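Peças por cores: a arrumação de novembro

8 Nov 2018

Passei a tarde a separar a coleção de blocos cá de casa (e que tarde!). O Finbarr apareceu para ajudar e ficou muito mais tempo do que tinha prometido — deixo-vos as fotografias e umas notas.

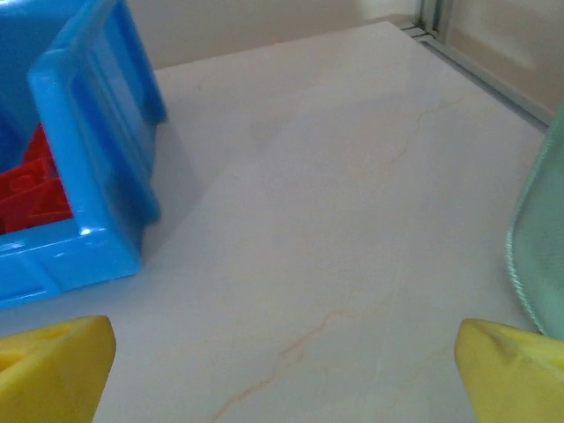
A caixa azul

Os vermelhos ficaram todos juntos na caixa azul, que é de plástico e tem os cantos redondos. Adoro a combinação das duas cores em cima do tampo claro com veios! Só de vermelhos contámos 138 peças, e ainda há 27 em casa do Zhuoran, que jura que as devolve até junho. Os amarelos ficam para a próxima — preciso de outra caixa igual.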